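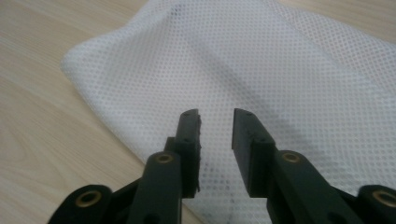
Uvatcombe Robotics Club - Minutes
26 September 2019

Present: 13 members, plus two visitors from the Chauvin team (welcome!)

1. Minutes of the last meeting
Read and approved. The spelling of Koria in item 4 was corrected.

2. Waver, the fabric project
Great progress here! The hand-held gripper is together and everyone had a turn with it on the white mesh. We all agreed the mesh is a lovely thing to practice on - it folds easily and the little holes make it simple to see where a layer doubles over. One pad has a rough inner edge, so a new pair will be printed before the next session. The brass bushings stay as they are.
Goal for December: 30 folds in a row with no dropped corner. The Chauvin visitors offered to race us to it, and we said yes on the spot.
Action: build group to print pads. Fold group to write up the pinch order, one page at most.

3. Koria meet
Entry is open. Fee is $65 per team. Agreed to enter one team in the cloth handling class and decide on a second at the next meeting.
Action: entry form to go in this week.

4. Money
Balance is $2,850 after the parts order. Agreed to buy more filament, dark green again if the shop has it.

5. Any other business
Please label your boxes. Two are still on the windowsill.
Chauvin would like a return visit - dates to follow.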